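The Hernell 60-Inch Table, After a Winter and a Half

I went back and forth on this table for so long that my sister, Zawadi Chege, finally offered to order it herself just so I'd stop sending her links. It's the Hernell 2541, the 60-inch one, and I paid $500 for it in December with delivery included. I wanted one table that could be a desk in the morning and a dinner table by night, and our old Wemora had a wobble that no amount of folded cardboard could cure.

Putting it together

It came in two boxes, and the one with the top in it is heavy, so please don't try to get it up the stairs by yourself the way I did! The legs bolt on from underneath and the instructions are mostly drawings, pretty good ones, except for the page with the crossbar, which I read upside down for longer than I'd like to admit. The little wrench in the bag works but it's hard on the fingers. I switched to my own after the first leg.

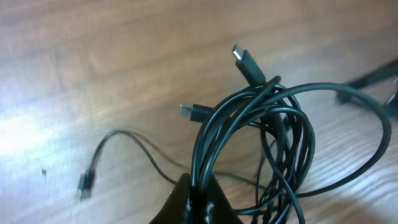

Once it was standing I leaned my whole weight on one corner, then the other, and it didn't budge. Our floor slopes toward the window (old house, long story), and the adjustable feet took care of that in a couple of turns. I do wish they came with felt pads, but I had a sheet of them in the drawer.

Living with it

The finish is the part I was nervous about. I'd read some grumbling about water rings, so for the first month I chased everybody around with coasters like my grandmother used to. Then there was a birthday with five kids and a pitcher of grape juice, and I gave up on all of that. It wiped right off.

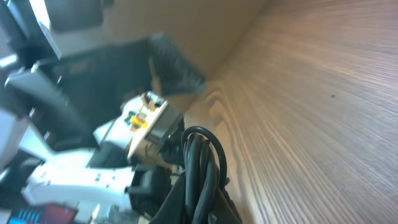 The grain up close, with the wavy part around a knot.

My friend Chunhua Gu has the Bultero, which costs more and has a drawer, and she let me work at hers for an afternoon to compare. It's a beautiful table, but the drawer sits just low enough to bump my knees. I came home and appreciated mine a lot more.
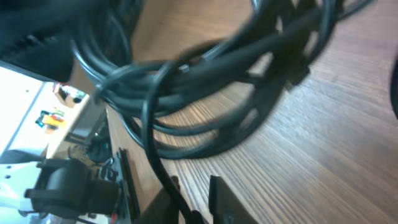
As a desk, the height suits me fine with a regular dining chair, and there's room to push everything to one end when it's time to eat. I miss having a hole or a slot for cords, I'll say that. Qiu makes a clamp-on tray that fits underneath, and I may treat myself to one.
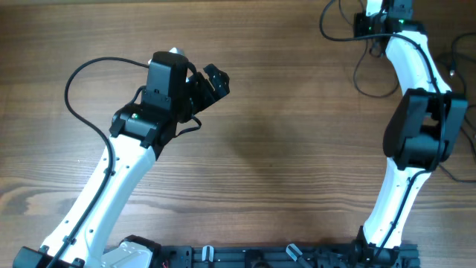
Would I buy it again?

Yes, and I'd get the matching bench with it this time, which I talked myself out of and now can't find in the same color. Four and a half stars from me, the missing half being for that crossbar page.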